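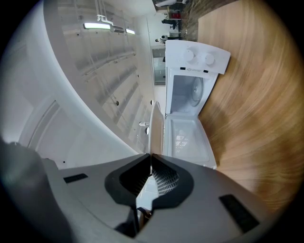

The little top-loader at Garnetine's open day, lid back, seen from the hand-held gripper's own camera.

I've been to a fair number of robotics open days, and mostly you stand behind a rope while an arm stacks cubes. Garnetine does it differently. They hand you the gripper. So I spent a good part of 2026-10-08 with one of these things in my fist, fishing around in a washing machine like somebody who has lost a sock, and I had a great time!

Some background for those of you who don't follow this stuff. I help pick equipment for a small workshop that builds test rigs, and we've been arguing since April over which hand-held gripper to buy. The idea is that you do a chore by hand with the tool, the camera on it records what you did, and later an arm with the same fingers gets to learn from it. We had it down to two models, the Banell and the Plaredis, and Garnetine happened to have both out for people to try. I signed up the same evening I got the email.

The building is at the far end of Navarrete, past the tile warehouse, and the bus stops way too early (wear real shoes). Sign-in took forever. They'd printed 200 badges and then couldn't find the box with the lanyards in it, so most of us went around with badges in our pockets. Coffee was fine. The pastries were gone by the time I got there.

Now the grippers. I started with the Banell. It's the heavier one and it sits low in the hand, and my first reaction was that I'd hate it after ten minutes. I didn't, quite. The weight keeps it steady when you reach down into something, and the trigger has a long, slow pull, so you can close on a towel without mashing it. The strap is another story — it's made for a bigger hand than mine, and I kept having to hitch it back up with my other hand.

The Plaredis is lighter and much quicker. The fingers snap shut almost before you've decided to close them. Great for picking up clothespins off a table, which was the warm-up task, and I was showing off a bit by the end. Then I tried it on the laundry and pulled out half a shirt at a time, dropped it, pulled out the other half. A guy waiting his turn behind me was very patient.

A compact top-loader is a mean test, by the way. You're coming in from above, the opening isn't huge, and at the bottom there's that ribbed disc for the cloth to settle around. With a front-loader you can at least crouch and look. With this kind you end up tipping your wrist over, and then you find out how long the tool really is. I bumped the rim with both of them, and the Banell more often.

I also asked to see what the cameras record, and I'm glad I did. A wide fisheye takes in a ridiculous amount. Point it down at the washer and you still get the ceiling lights and a big sweep of the wood floor, all bent around the edges, with the picture going black in the corners. I'd assumed I'd want a narrower lens so the fingers would look bigger. Having seen the footage I've changed my mind, as the knobs and the folded-back lid and the inside of the drum all fit in one view, and I'd much rather have that than a beautiful close-up of a shirt collar. The tool's own gray body does eat up a good chunk at the bottom, though. I asked whether you can crop that out and got a long answer that I think meant yes.

Controllers got a lot less time. There was a table with two small boxes that sync the camera with the finger position, and the person running it was swamped, so I picked up the spec sheets and moved on. From what I could read, the Banell box runs 28 hours of logging before you have to swap the card. The Plaredis sheet didn't say, which I've emailed them about.

Price, because everybody at work is going to ask: 3475 for the Banell kit with the case and a spare set of finger pads. The Plaredis was "on request," and I never love seeing that.

So where did I land? I went in wanting the Plaredis and I'm leaning Banell, mostly on account of the trigger. I'd want to try it with a smaller strap first, and they said they'd mail me one. If your work is small hard parts all day long, I'd probably tell you to go the other way.

They do another one of these in April. Sign up early for a slot at the washer, the line for it went clear out to the hallway, and eat before you come.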